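Stondora projector: your questions answered

We get a lovely lot of letters about the Stondora, and many of them ask the same few things, so Cadi Prosser and I have gathered the answers on one page. If yours isn't among them, do write to us all the same!

How big a picture can I have?

Anything up to 200 inches across the diagonal, though I'd gently steer most people towards less. In my own front room I've settled on a good deal smaller than that, and I still feel spoilt every time the football is on. The bigger you go, the darker the room needs to be.

Can I stand it on an ordinary table?

Of course you can. It has rubber feet and weighs very little, so a sideboard, a bookshelf or a sturdy stool will all do nicely. Leave a hand's width free behind it for the fan, and try not to push it right into a corner.

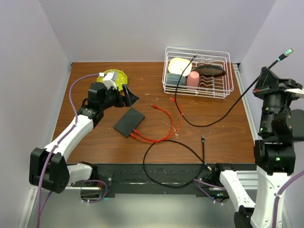 A wooden tabletop with pale walls around it.

My picture is wider at the top than at the bottom. Is it faulty?

Almost certainly not, so please don't pack it up just yet. The projector is tilted, and the picture is stretching as it travels up the wall. Press Menu, choose Shape, and use the arrows until the sides look straight. There is an automatic setting too, but Iestyn Wogan on our help desk prefers doing it by eye, and I must say I've come round to his way of thinking.

Do I need a proper screen?

A smooth, plain white wall is perfectly good to begin with. If you catch the bug (and people do), the Sotis pull-down screen is 175 centimetres wide and hangs from two hooks. It makes the colours a touch richer, mostly in films with a lot of night in them.
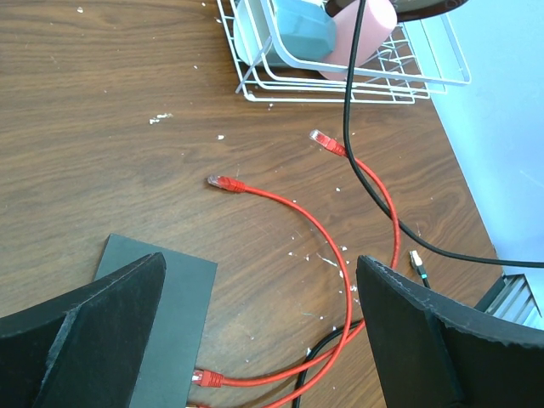

Then there's the matter of sound. The built-in speaker is fine for the news or a cartoon, but for a film I'd plug in something larger. Any speaker with a headphone-style plug will work, and so will most wireless ones once you've paired them under Menu, then Sound.

It's asking me for a code. What do I type?

The first code on every new machine is 1007. You can change it afterwards under Menu, then Family, and do jot the new one down somewhere sensible.

How do I clean the lens?

Switch it off, let it cool, and wipe gently with a dry glasses cloth. No sprays, please, even the ones sold for televisions. Fingerprints will usually come away with a second go.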